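Lisero Tableware and Table Toys – Frequently Asked Questions

Last updated 2023-02-05

Which colours do the round plates come in?
Sage green, white and charcoal. Sage green is the only colour we keep in stock all year. The others are made in small runs, and the next run of charcoal was held over from January.

Is the raised rim high enough for saucy food?
It's fine for pasta with sauce, cut fruit or a sandwich. The inside is shallow, so we don't suggest it for soup or cereal with a lot of milk. For those, look at the Grasden bowl.

Will the sage green look grey in my kitchen?
It can look a bit greyer under cool white bulbs. On a white table it still reads as green.

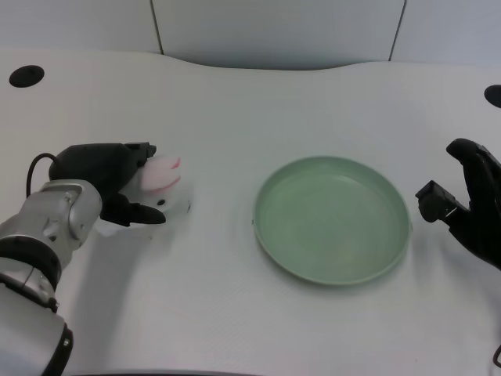 Round plate in sage green, with a small pink and white toy.

Can I put the plates in the dishwasher?
Yes, top rack. Let them cool before you stack them, and don't stack more than 14 in one pile.

Can they go in the microwave?
No. Warm the food in something else and move it over.

Are the toys sold with the plates?
No, they are separate items. The Dudek play set has 2 toys and no dishes. If you want both, add them to the same order and we'll ship them in one box where they fit.

How do I clean the toys?
Wipe them with a damp cloth and a drop of dish soap, then air dry. Keep them off the heater and out of the dryer. Pink parts can pick up colour from berries or tomato sauce – wipe those off the same day.

Can children put the toys on a plate they are eating from?
We'd keep pretend food and real food apart. Put the toys to one side of the plate at mealtimes and bring them back once the table is clear.

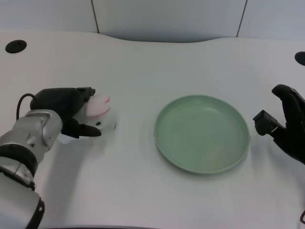 A bit of bare table between place settings also makes it easier for small children to reach without knocking anything over. On a narrow table, seat them along one side only.

Do the plates scratch a white tabletop?
Not in normal use. Grit under the base can leave marks, so wipe the table first and lift the plate to move it – don't slide it.

What does shipping cost?
Orders over $124 ship free. Everything else goes at the rate shown at checkout. Pickup from our Pevwood counter is free, and you will need your order number.

Can I order for a daycare or café?
Yes. Plates come in cartons of 216 for trade customers. Use the trade form and tell us the colour you want.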